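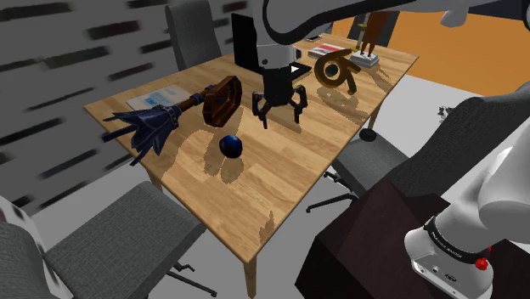

Section 4. Setting Up the Drip Watering Kit

This section covers the Gedberg drip kit for raised beds and row gardens. Read it through once before cutting any tubing. The kit waters up to 210 square feet of bed from one outdoor faucet.

Before you start

Lay the tubing out in the sun for an hour or so. Warm tubing uncoils more easily and pushes onto the fittings with less force. You will need a tubing cutter or sharp pruning shears, a hole punch (in the parts bag), a tape measure, and a bucket.

The kit is for cold water only. Do not connect it to a hot water line or to a line that also feeds a livestock trough.

4.1 Connecting to the faucet

1. Turn the faucet off and remove any hose or spray nozzle.

2. Screw the backflow preventer onto the faucet by hand. Do not use pipe tape on hose threads.

3. Attach the timer, if you bought one, below the backflow preventer. Put the batteries in first.

4. Attach the filter. The arrow on the filter body must point away from the faucet.

5. Attach the pressure regulator. It is set at the factory to 25 psi and cannot be adjusted.

6. Screw the swivel adapter onto the regulator and check that the rubber washer is seated flat.

CAUTION: Never leave the regulator out, even for a short test. House pressure can blow the emitters out of the line.

4.2 Laying the main line

1. Run the half-inch main line from the swivel adapter to the first bed. Keep it out of the path of the mower.

2. Leave a little slack at each turn. The line shrinks on cold nights and will pull off a fitting if it is stretched tight.

3. At the bed, cut the line square and push it onto an elbow. Push until the tubing reaches the shoulder of the fitting.

4. Run the line along the short end of the bed and pin it down with a stake every two feet.

5. Leave the far end open for now.

Note: If the tubing will not go onto a fitting, dip the end in warm water for a few seconds. Do not use oil or soap – both can clog the emitters.

4.3 Adding the drip lines

1. Punch a hole in the main line wherever you want a drip line. For most vegetables, space the lines 12 inches apart. Use 18 inches for tomatoes, peppers, and squash.

2. Push a barbed connector into each hole until it clicks.

3. Attach a drip line to each connector and run it the length of the bed.

4. Close the end of each drip line with a plug.

5. If you punched a hole in the wrong place, fill it with a goof plug (part 626).

Carrots and other direct-sown crops need the surface kept damp until they sprout. Water these by hand for the first two weeks, then let the drip lines take over.

4.4 Flushing and testing

1. Put the open end of the main line in the bucket. Turn the faucet on slowly and let the water run until it is clear.

2. Turn the water off, fold the end of the line over, and slide the figure-eight clamp onto it.

3. Turn the water back on and walk the full length of every line. Each emitter should drip steadily.

4. If a fitting leaks, turn the water off, trim half an inch from the tubing, and push it on again.

4.5 First watering

Run the system for 40 minutes, wait an hour, then dig a small hole beside one of the emitters. The soil should be damp to a depth of six inches. Sandy soil may need two shorter runs a day. Clay soil usually does better with one longer run every second or third day.

Early morning is best. A start time of 5:30 a.m. suits most gardens. Once you are happy with the result, cover the lines with two inches of straw or shredded leaves, and keep the clamp at the end of the main line uncovered so you can reach it.

Clean the filter screen once a month while the system is in use. For winter storage, see Section 6.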